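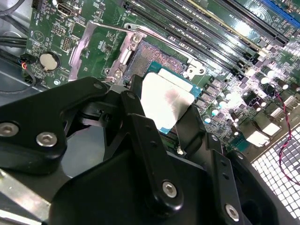 CPU insertion cell: part goes in tilted after finger pad change

Posted by dkessel_istville
Forum: Small Assembly Cells > Grippers and end effectors

We run one cell that places desktop processors into open LGA sockets on used motherboards, chassis still around the board. Two-finger linkage gripper, wrist camera, force sensing at the flange. The program is three years old and the cell was stable until we changed the finger pads in October.

Since the change, the processor is at an angle to the board when the gripper brings it down over the socket. The tilt is not the same every time, but it is always in the same direction. The force limit trips on some cycles before the part is seated. On other cycles it goes in, but I do not like what that could be doing to the contacts.

Already done:
Re-taught the pick position at the tray, twice.
Checked TCP against the calibration pin. Within tolerance.
Swapped back to the previous program version. No change.
Cleaned the camera window.

Pads are the Vosley replacement set, same part number as before. Grip force setting is 588 in controller units, unchanged. I have not had the linkages apart. Where would you look first?

Agnese Rozīte
Accepted by the poster

Stop running live boards until the tilt is gone. A socket contact bent by a corner of the substrate is rarely worth straightening, and a force limit at the flange reacts too late to protect it. Use a scrap board with a scrap processor for all of the tests below.

A tilt that varies in size but keeps its direction suggests play in one finger, with the other finger pushing the part over. A TCP check on a pin will not show this, since the pin is round and you are closing on its center line. Check in this order.

1. Power off, air off if you have it, arm locked out. Hold each fingertip and try to move it perpendicular to the closing direction. Compare left with right. Any movement you can feel on one side only is your fault location.

2. Check the hex-socket screws on the finger links and the side brackets. People who change pads tend to lean on the finger while they work, and the link screws lose preload. Take each one out, clean the thread, put on medium threadlocker and torque to the value in the gripper manual. Do not just nip them up in place. The small fasteners near the tips of the linkages need the same treatment with a much smaller driver. They strip easily.

3. Take the pads off and look at the seats. Old adhesive or a burr under one end of a pad is enough to tip a processor. Clean with isopropyl alcohol, refit, and close the fingers slowly on a gauge block. You should see no light between pad and block at either end.

4. Pick the scrap processor and hold it over a surface plate. Measure the height at all four corners. Open, re-pick, measure again. Do this at least ten times and write the numbers down. If the spread is small and there is a constant offset, correct the tool frame. If the spread is large, go back to step 2, because no frame correction will fix play.

5. Only then look at the force. Grip at the substrate edges, clear of the heat spreader. Too much force with soft pads makes the part roll. Drop from 588 to 200 and bring it up in small steps until the part no longer slips under a light push.

Before the first real board, confirm that the load plate and the retention lever are fully back in the fixture's open position, and that no loose wire in the chassis can reach the finger path. Look for debris in and near the socket under magnification. Blow it out with clean dry air held well away from the contacts. Do not wipe them.

tmb_maint

Had this on a Grakerach cell. It was the pads. Aftermarket ones are a bit thicker on one end. Flip one around and see if the tilt changes direction. Takes five minutes.

Kołodziej Automation Service

Agree with Agnese Rozīte on the order of checks. Two additions.

Log the cycle counter when you do the link screws. We recheck ours every 1000 cycles after any finger work, then go back to the normal interval if the second check finds nothing.

Add a hover step to the program above the socket and take a wrist camera picture there. Compare the edges of the substrate with the edges of the socket frame. If they are not parallel within your limit, retract and re-pick. Watch the lighting, as a bright heat spreader will wash out the image and the edge finder will lock onto glare. Use the substrate edge as the feature, and reduce exposure until it is clean.

dkessel_istville

Left finger had play at the lower link. Screw was in but not tight. Pads were fine, flipped one anyway and saw no difference. Corner heights now repeat. Still have to redo the tool frame, planned for Saturday when the line is down.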